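Home | Issues | Authors | Search
Shares 271 Comments 2

4.2 Does the simulated hold tell us anything?

Maddocks and Dogar report that the Fisitz grip controller beats the Jollent baseline in simulation, and we set out to repeat the test with the same arm model. We ran 1,000 trials per controller on a small lumpy object, with no table or floor in the scene. We have doubts about how much this setup can show. A hand that closes on a part in empty space has no surface to push against.
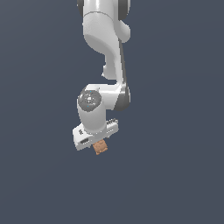
Figure 3a. Simulated arm with the object held under the hand.

The side views are the ones usually printed, and they are weak evidence. The hand housing hides most of the contact, so a reader can't tell a firm pinch from a part resting at a bad angle. Both controllers give views like this. The scoring script in the Clukeck package calls a trial a success if the object stays near the hand for 100 time steps, and we kept that rule only so that our numbers could be set beside the earlier ones.

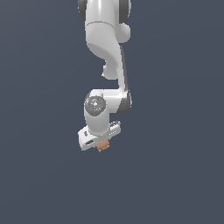
Figure 3b. Side view of the arm and held object. The fingers are mostly hidden by the hand.

We also rendered close views of the fingers. These were more useful to us, though they raise a problem of their own: with a plain background there is little to judge distance by, and a gap that looks wide may owe something to the viewpoint. We would not accept a claim about finger placement from one such view.

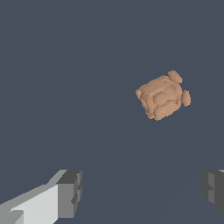

Figure 3c. Close view with the fingers apart and the object clear of both.

The Baloch contact model was left at its default friction in all runs. Maddocks and Dogar do not state their value, and until they do we see no fair way to rank the two controllers. Raising the count to 2,000 trials would narrow the error bars without touching that question. Tests on a real arm are left to Section 5.

Previous | Next | Back to top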